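実験ノート　10月　双腕デモ収集と透明容器の把持

目的
透明・半透明の実験器具が並ぶ卓上で、模倣学習方策の把持位置がずれる件。先月までの評価では、失敗の大半が接近の最終段階に集中していた。深度を入力から外した場合と残した場合を、同じデモ集合で比べる。あわせて、デモの開始姿勢のばらつきを広げる効果も見る。

構成
双腕、各腕に平行二指グリッパ。遠隔操作系はGraltoter、記録と同期はEtia。方策の学習コードは社内のMabaso枝をそのまま使用、変更点は入力層と正規化のみ。視点は胸の高さのカメラを主とし、手首カメラは今回は使わない。手首を足すと改善要因の切り分けが難しくなるため、次の段階に回す。
机は黒布を敷いた状態で統一。布のしわは伸ばさない。前回、毎回アイロンをかけた布で取ったデータは、しわのある布に替えた途端に接近高さが不安定になった。背景を揃えすぎた影響とみている。布の張り直しは10エピソードごと、位置は厳密に合わせない。

器具
チップボックス（ピンク半透明）、三角フラスコ、アクリルのチューブラック。ラックには青緑のスクリューキャップのバイアルとマイクロチューブを立てる。フラスコには水を入れる。空のフラスコは別条件として後日。
左腕がボックス側、右腕がラック側を担当。フラスコは両腕の間に置く障害物で、今回は把持対象にしない。接触したらそのエピソードは失敗扱い。

タスク定義
A：左腕でチップボックスの蓋の高さに合わせて接近し、本体を側面から保持、2秒静止して離す。
B：右腕でラックからマイクロチューブを抜き、ラック上方で静止、元の穴へ戻す。
AとBは連続で行う。順序はランダム。待機側の腕も完全には止めず、操作者が自然に動かす範囲を許容する。待機側を固定したデータで学習すると、片腕の微小な揺れを異常な入力とみなすような挙動が以前に出た。

収集
デモ総数113。うち、開始直後の同期落ちと、操作側の握力設定の誤りを含むものを除外し、100を学習に使用。除外分は消さずに別ディレクトリへ移動、理由をメタデータに記入済み。
同期落ちはEtiaの時刻補正が片側だけ走っていたことによる。再起動で再現しなくなったが、原因は未確定。起動時のログを毎回残すこと。
握力設定は、ボックス用の値のままマイクロチューブを掴んだもの。チューブは変形したが割れていない。設定をタスク切替と連動させた。

学習条件
条件1：RGBのみ。
条件2：RGB＋深度（欠損画素はゼロ埋め）。
条件3：RGB＋深度＋欠損マスク。
行動は関節位置の差分、チャンク長80。最適化の設定は全条件で共通。乱数種は三つ。正規化は腕ごとに分けた。両腕まとめて正規化すると、可動範囲の狭い左腕側で分解能が落ちる。先月のモデルはこの状態で学習していたので、過去の数値と直接は比べないこと。

深度の欠損について
フラスコの胴はほぼ全面が欠けるか、背後の壁の値を返す。液面より下は値が返ることもあるが、距離としては使えない。アクリルラックは上面の縁だけが断続的に出る。穴の位置は深度からは読めない。
チップボックスは半透明だが、蓋の面は比較的安定して出る。前面は照明の当たり方で変わり、明るく透ける向きだと値が奥に飛ぶ。照明を片側だけ落として確認したところ、前面の飛びは減り、蓋の面は変化なし。
キャップは不透明なので値が出る。問題は、マイクロチューブの近くで唯一まともに深度が出る物体がキャップになること。条件2の方策がキャップ側へ寄っていく理由の候補。

結果（定性）
条件1：Aは安定。Bは水平位置が合うが、降下の終わりで高さが足りず、指先がチューブの上で閉じることがある。閉じた後に再試行する動きはほぼ出ない。デモ中に再試行が少ないので当然か。
条件2：Aは前面の深度が飛ぶ向きのとき、接近が奥に行き過ぎる。Bは右腕が隣のキャップへ引かれる。三つの種すべてで同じ傾向、程度には差がある。
条件3：Aは条件1と同等。Bの高さは条件1より良い。キャップ側へのずれは残るが小さい。
フラスコとの接触は条件2が最も多い。背後の壁の距離を拾って「何もない」と扱っている可能性。ただし、方策の内部を見たわけではないので断定しない。
成功率の表は、評価の配置を揃え直してから載せる。今回は条件ごとに評価日時が違い、窓からの光も違っていたため、数値だけが先に出回ると困る。

確認実験
条件2のキャップへの偏りを見るため、同じ方策で次を試した。
・バイアルをすべて外す：偏りは消え、降下位置が左右に散る。
・キャップの代わりに透明の蓋を付けたバイアルを立てる：偏りは弱まるが残る。色だけの効果でもなさそう。
・深度画像のキャップ部分を周囲の値で塗りつぶす：右への寄りが減る。RGBは元のまま。
三つ目の結果から、深度の寄与は大きいと判断。塗りつぶしの境界に不自然な段差ができているので、その影響は別に見る必要がある。

開始姿勢について
100のうち、後半に取った分は開始姿勢を広めに振った。前半のみ、後半のみ、全体の三通りで条件3を学習。前半のみは開始位置が外れると最初のチャンクで大きく動き、そのまま戻れない。後半のみは戻れるが、ラック上での最終合わせが粗い。全体が一番扱いやすい。件数の差があるので、件数を揃えた比較も必要。

右腕のケーブル
右手首からグリッパへのケーブルが輪になって垂れる。降下時にラックの端へ近づくため、収集中に数回、操作者が手首を余計に回して避けていた。この回避動作がデモに入り、方策も同じ回転を再現する。ケーブルの取り回しを直すと見た目も動きも変わるので、今のデータ集合の間は触らない。次の集合を始める前に固定具を付ける。
固定具はSostanceの治具棚にある樹脂クリップで足りる見込み。手首の回転を端まで使ったときに張らない長さを確保。コネクタ側に荷重がかからないこと。

操作者側のメモ
・ボックスへの接近は、下側の指の高さを先に決めてから水平に寄せる。斜めに入れると蓋を持ち上げやすい。
・マイクロチューブは主カメラから指の陰に入る。画面だけで合わせず、降下前に一度止める。この停止は方策に残って構わない。
・フラスコのロゴの向きは揃えなくてよい。白い記入欄には何も書かない。以前、番号を書いたフラスコで取ったら、番号のないものに替えたときの挙動が変わった。
・水量は毎回少し変える。

未解決
・マスクを入れたときに高さが改善する理由。マスク自体が透明物の輪郭として働いている可能性がある。マスクだけ入れて深度を抜く条件4を追加する。
・再試行のデモを意図的に混ぜるか。混ぜる場合、失敗の直前までの区間を学習に含めるかどうかを先に決める。
・条件2の悪化は、ゼロ埋めという処理の問題かもしれない。最大距離で埋める版も一度は回す。

次回
条件4の学習をかける。評価用の配置を紙のテンプレートで固定し、照明は片側のみ、窓は遮光。全条件を同じ時間帯に通しで評価する。チップボックスの向きは評価のみ二通りに限定。Graltoterの右手側の遅延が午後に増える件、15時以降のログを抜き出して午前と比べておく。

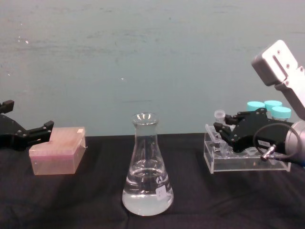
図1　双腕タスクの卓上配置。左からチップボックス、三角フラスコ、チューブラック。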